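Furniture Refresh, evening section - handout 4
Instructor: Lindsay Faulkner

Topic: stripping and re-staining a thrifted side table

Before you start
Bring your own piece. Small is better. Drawers out, hardware in a labeled bag. Ashton Rewi has spare screws if you lose one.

Check for veneer. Look at the underside edge, grain should carry on over the corner. If it stops dead, go easy w/ the sander.

Old paint, unknown age: test kit first. No sanding untill it's tested.

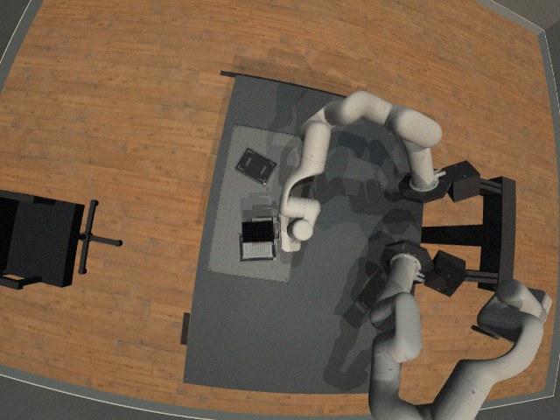 Stripping
Gel stripper, thick coat, brush one way only. Leave it 28 minutes under plastic. Plastic scraper on flats, old toothbrush in the grooves. Second coat if needed, most pieces need it. Rinse per the can, then let it dry overnight. Don't rush this part!!

Sanding
Start 120, then 180, stop at 220. Always with the grain. Wipe between grits. Vacuum, then tack cloth.

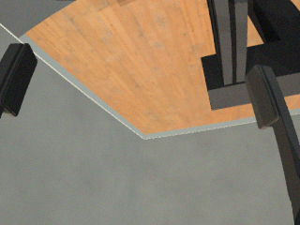 Stain goes on last and it goes on thin. Rag, small circles to work it in, then one long pass with the grain, wipe off the extra before it gets tacky. Think about whether you want the marks gone or kept. A warm orange-tan top with long straight grain and small gray-brown specks, like the one shown, I would keep the specks and go clear. A dark stain would bury them. Test on the underside first, every time. Two test patches, let both dry, look at them in daylight.

Topcoat
Water based poly, three thin coats, light sand between first and second. Shahram's table from October had drips down every leg, too much on the brush. Tip off the edges as you go.

For next time
Pick your hardware. Bring one photo of the room the peice is going in.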